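Ticket 1235 - Dirnari arm, student sheet-pickup project
Opened by: Naa Fiadzo
Status: reopened
Component: table calibration

Naa: Pickup misses the blue sheet again. Relu closed this in July as "fixed by recalibration" and I never believed it. Same table, same sheet, nothing else in the work area. Fixed camera view before I touched any settings:

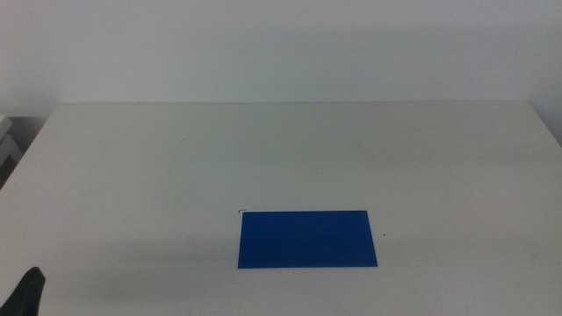
Flollideo Club Log, Issue 27

Relu Gavrilă: Looks fine to me. The sheet is flat and well inside reach. Did you load the new Plirkusent profile or the old one?

Naa: The new one. I also ran the old one, and it misses by the same 3 mm to the left. If the profile were the cause, I'd expect the two numbers to differ. They don't.

Relu: Could be the lighting. Blue on white shouldn't be hard, but try raising the threshold to 60.

Naa: Tried 60. No change. I don't buy lighting. Wrist camera, fingers open: 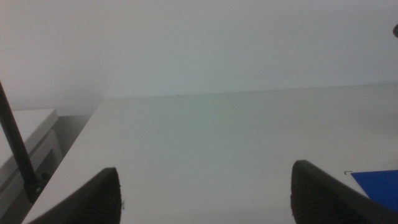 The offset in the config file is what I'd look at next. It was typed in by hand for the Amegashie meet and I can't find who measured it, or from where. The wrist camera picks up the small dark bracket-shaped mark just off the upper left of the sheet, and the fixed camera has it too, so we can measure from that in both views and compare. If they disagree, the recalibration did nothing.

Relu: Fine, but I still think it's the profile.

Naa: Then run both and paste the output here. Leaving this open until I see numbers.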